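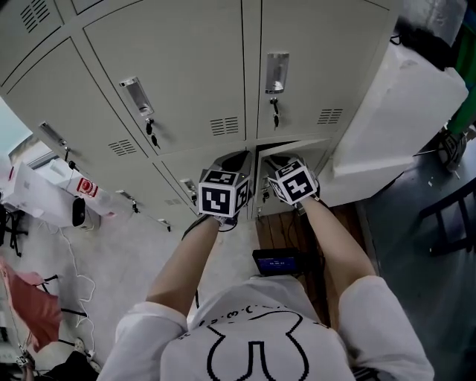 Savvas Tsoukalas doubts that a list of lost-property records can tell anyone how honest a town is, and he said so when the first version went up. He is right, and the claim has been taken out of this file.

Data > Transport and leisure > Stimach lost property

Print this page | E-mail this page

# Stimach lost property log: data card

## What it is

2,822 rows, one per item handed in at the swimming baths, the bus station and the library in Stimach. Each row has 8 columns: item, colour, place found, month, desk, claimed (yes/no), days held, notes.

The log was typed up from paper slips by Jasmina Mladenović. Spelling is as on the slips. "Broly" and "brolly" are both in there and I have left them alone.

## What people want it to say

The usual request is for a claim rate. You can work one out, but I wouldn't print it. The bus station ticked "claimed" when an item left the desk for any reason, including the charity bag. The library only ticked it when somebody signed.
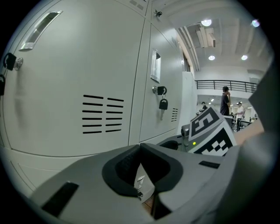 The baths are worse again, as the desk there changed its slip in February and dropped the box for two weeks. Those rows are marked "no". They should be blank.

## Known problems

- "Days held" stops at 100. Anything kept longer still says 100.
- Colour was put down by whoever was on shift. Navy, black and dark grey are close to useless as separate values.
- 6 rows have a month but no item. I don't know what they were.
- Single gloves and pairs share one code.

Funitow used an early copy for its "most forgetful month" chart. The peak in that chart is the month the library emptied a back cupboard and wrote everything up in one go. I asked for a note to be added and am still waiting. 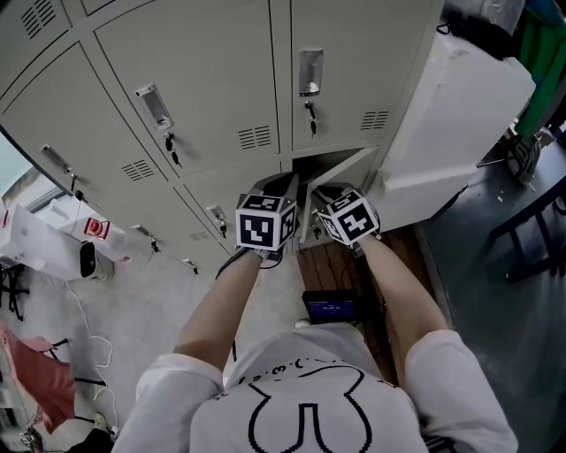
Davinow's cleaned copy merges the duplicates by item and month, so two black umbrellas handed in at the same desk become one. Please don't use it for totals.

## Format

Plain CSV, comma separated, UTF-8. Open it in a text editor first. Spreadsheets turn some of the notes into dates ("3/4 length coat" suffers badly).

## Changes

v3: honesty claim removed, desk names made consistent.
v2: Lâm added as a found place, was "other".

Contact | Copyright Stimach lost property log | Back to top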